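4.2 Placing the bowl and plate on the table

The Clovetti set is used with one bowl and one plate for each person. Please wash both parts before the first use (see section 3).

1. Wipe the table and let it dry.
2. Put the plate on the table with the raised rim up. Leave space on all sides, so that no part of the plate hangs over the table edge.
3. Hold the bowl with two hands and lower it into the middle of the plate. Do not drop it.
4. Turn the bowl a little to the left and to the right. If it rocks, lift it and look for crumbs under the base.

When the bowl stands in the right place, the rim of the plate is free on both sides — you can hold the plate there when you carry the set.
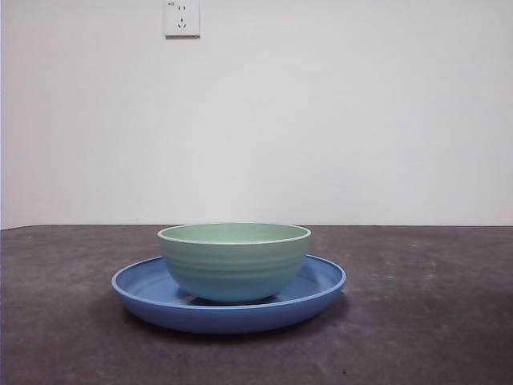 Fig. 3. Green bowl in the middle of the blue plate.

Note: All colors of the set have the same size and you can mix them as you like.

5. Fill the bowl only after it is on the plate. Stop 2 cm under the rim.
6. For carrying, hold the plate and not the bowl.

CAUTION: The food must not be hotter than 70 °C. Do not put the bowl or the plate in the oven or in the microwave.

CAUTION: The bowl is not fixed to the plate. Keep the plate level when you walk with it, especially with soup.

After the meal, take the bowl off first and empty the plate separately. For storage of more sets, continue with section 4.3.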